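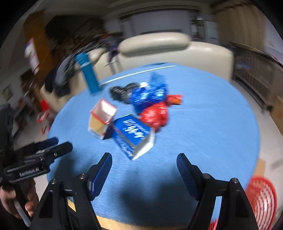
Hand-held grippers over a heap of bags and boxes

Call for participants: Buzatu open day, Gadstead Community Hall, Trosurside

We're looking for people to spend part of a day picking things up with robot fingers!

The Buzatu project is opening its doors on Tuesday, December 17, 2024, and we want the neighbours to come and take a turn. You hold the gripper yourself, one in each hand if you like, and use its two fingers to do the sort of small jobs you do at home without thinking: putting a bottle upright, moving a box out of the way, getting hold of a plastic bag that doesn't want to be held. Each gripper carries a camera that records what the fingers are doing, and those recordings are what a robot arm later learns from. We have almost 2,000 of them so far. Most were made by the same few people on our team, and we all have our habits. We'd love to see yours.

No technical background is needed. If you've ever used kitchen tongs to get the last pickle out of the jar, you already have the general idea. Past visitors have included a retired upholsterer, a hockey coach and several people who came in to get warm and stayed until we packed up (the coffee helped). Left-handers are very welcome, and so is anyone with small hands, large hands or stiff fingers.

What the day looks like

There are 2 sessions, morning and afternoon, and each lasts 3 hours. Please sign up for one or the other. We start with a short demonstration of the arm, with plenty of room for questions, and then everybody moves to the stations. Someone from the team sits with you for the first few tries. After that you can work alone or pair up with a friend, which is where it gets fun – passing a crinkly bag from one gripper to another is harder than it sounds, and people tend to get quite competitive about it.

The things we work with are plain household stuff. Bottles, cardboard boxes, empty food packaging, bits of clothing. If you have something at home that drives you up the wall because it won't open, fold or stand up straight, bring it along and we'll put it in the pile for the day. Please leave glass, knives and anything precious at home.
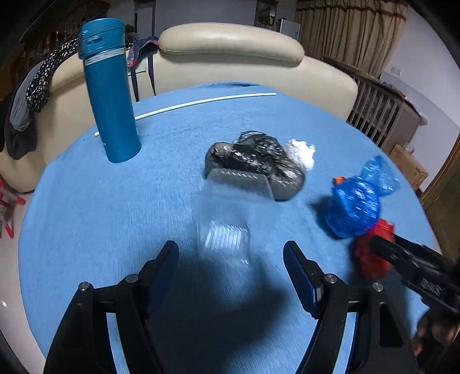
Soft and see-through things are the ones we most want help with. A box is a box, and after a few goes you know where to put the fingers. A thin bag changes shape every time you touch it, and clear plastic is awkward for a camera to make out. Some people pinch a corner, some go straight for the middle, some nudge the thing over to an edge first. All of it is useful to us, including the drops. Please don't be shy about dropping things!

In the afternoon session Sneha Goel will also show how a recording gets turned into a movement for the arm. She'll go through it slowly, on the big screen, and she is happy to be interrupted. Teachers from the Wisham schools have asked whether older students can sit in on this part, and the answer is yes, with an adult.

Who can take part

Anyone aged 16 or over can use the grippers. Younger kids can come for the demonstration with a parent or guardian. The stations can be used sitting or standing, the hall entrance is level, and there's an accessible washroom beside the coat racks. If you need something else to take part comfortably, put it in your sign-up note and we'll sort it out before the day.

You'll be asked to sign a consent form before you record anything. The cameras look out past the gripper fingers, so your hands and sleeves may well be in the recording, along with a bit of whoever is working next to you. Take off rings or bracelets if you'd prefer they weren't recorded. You can stop whenever you like, and you can ask us at the end of your session to delete what you made.

There's no pay for this one, but lunch is on us for both sessions: soup, buns and butter tarts. Bus 371 stops across the road, and parking behind the hall is free.

To sign up, leave your name and preferred session at the front desk of the hall or at the Wisham library. Tell us if you're left-handed, and if you're bringing something for the pile, tell us what it is. Sneha is already hoping for a fitted sheet.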